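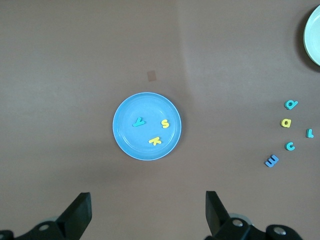 Before you plug in your Gerkley kitchen scale for the first time, take a minute to pick its permanent home, because a good spot saves you a lot of fussing later on. You want a flat, steady surface, away from the stove and out of the draft from any window or fan. You'll also want a dish to practice with, and a shallow one with a raised rim, like the light blue plate with the foam letters on it, is just the kind to look for. Very light items such as foam letters are handy too, as they let you see how the scale behaves near the bottom of its range.

Home | Set-Up | Daily Use | Cleaning | Contact

Section 3: Zeroing and First Weighing

1. Set the scale down and turn the four feet until the little bubble sits inside its ring. Be patient with this one, it can take a few tries!

2. Press and hold POWER until the display lights up, then let go and wait for the dashes to clear.

3. Put your empty dish in the middle of the tray. Press ZERO once. The display should read 0.

4. Add whatever you'd like to weigh, a bit at a time, and wait for the small dot in the corner before you read the number.

5. To add a second ingredient, press ZERO again and carry on in the same dish.

Note: A reading that hops back and forth by one gram (364, 365, 364) is perfectly normal, especially in a busy kitchen. If it hops by more than that, go back to step 1 and check the bubble.

Note: The scale can remember up to 64 dish weights. See Section 5, Saving a Dish, for how to name them and how to clear out the ones you no longer use.

Caution: Don't leave anything on the tray when you put the scale away. A heavy mixing bowl left sitting overnight can tire out the sensor.

Caution: Wipe the tray with a damp cloth only. Please don't hold it under the faucet, however tempting that is after a morning of baking.

Related pages
Changing the Batteries
Saving a Dish
Flevthorpe Timer: Quick Start
Mridha Measuring Jug Care

We use cookies to remember your language and product choices. Accept | Manage settings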